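Workshop Tips: Shooting Short Product Videos at the Bench

Last updated: Monday, June 22, 2020

By the Mokerstead workshop desk

Filed under: Workshop, Small Business, Video Marketing

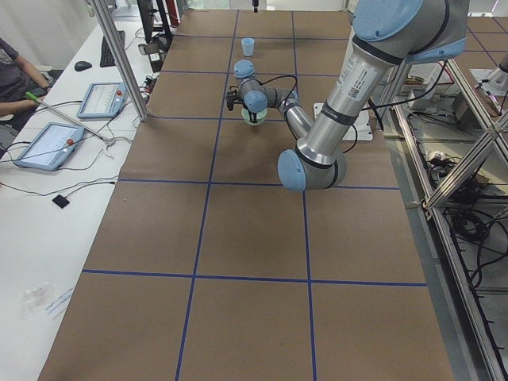
Brown paper on a work table, marked off with dark blue tape.

If you sell what you make, sooner or later you will need video of it. Shoppers scroll past a still photo of a cutting board. They are more likely to stop for a clip of someone oiling one. The tips below are for people who work alone or with one helper, in a garage or a back room, and who want clips good enough for a shop page or a paid social post.

Pick one thing to show

Each clip should answer one question a buyer might ask. How big is it in the hand? How does the lid close? If you have three answers, make three clips. On our own Furkum hook rail page we started with a single long video covering sizes, finish and mounting. We cut it into separate clips this spring and now get fewer emails asking which screws to use.

Keep it short

For social posts, 20 seconds is plenty. For a product page you can go to 30. Put the product on screen right away and leave your logo for the end.

Plan for no sound

Most people will watch with the phone muted. Put the main point in text on the clip, in large letters, five or six words at a time. Check it on your own phone at arm's length before you post. If you do record sound, turn off the compressor and the dust collector, and let the fridge in the corner finish its cycle.

Light

Use one kind of light. Daylight from a door mixed with a yellow shop bulb gives odd skin color that is hard to fix later. A white bedsheet over a window softens hard sun. A sheet of foam board opposite the window fills in the shadow side and costs very little.

Film in batches

Setting up takes longer than filming. Wait until you have 5 products ready, then do them all in one morning. Write the list on a card and cross off each one. Shoot every product both wide and tall, so you have a version for the shop page and one for phone feeds. Wipe the lens between products - sawdust gets on it even with the saw off.

Name your files the same day

Use product, shot and version, in that order: tapsell-tray-pour-2. We once had 53 clips with the names the phone gave them and lost most of a Saturday sorting them out. Copy everything to a second drive before you clear the phone.

Spending on ads

Post the clip without paying first and leave it up for a week. If regular customers respond to it, put a small amount behind it. Run two versions with different opening shots and keep everything else the same, including the caption and the price. Otherwise you won't know what made the difference. Our Hellora planter clip did better when it opened on the finished planter than when it opened on the flat boards, and we had bet on the boards.

Look at orders as well as views. A clip with a lot of views and no orders may still be worth keeping on the page, but stop paying to show it.

When to take a clip down

Pull it if the price on screen has changed, if the color is no longer made, or if the part you show has been redesigned. Go through the whole set each June and again before the holiday rush.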